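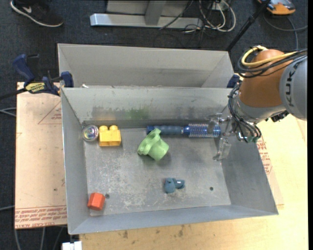
Blue round hairbrush at the back of the metal bin, light green plastic piece in front of it.

Aug 23, 2023

Long afternoon in the hearing booth, and a good one! Dilruba Gamage came in to go over the tone tests with me, and we finally sat down with the Lavetti headphones that have been reading oddly at the high end ever since February. I had been blaming the cable (I always blame the cable), but swapping it made no difference at all. Dilruba pressed the left cushion a little tighter against the coupler and the reading came right up, so the seal is the trouble, and I have ordered new cushions from Raltel.

While we had the meter out we ran the earplug check again, 20 minutes at 90 dB for each pair. The Zekden foam plugs did nicely as long as we rolled them thin and held them in place until they had swelled. Mine kept creeping out on the right side, as they always do, and I lost a fair bit of the low end each time. Dilruba thinks I have a bend in that canal and should go down a size, which I will try next time if I can find where we put the small ones.

Still to do: copy the booth readings into the Chowdhury binder, page 35 onward, and recheck the background noise with the hall fan off. I left the meter charging on the shelf by the door.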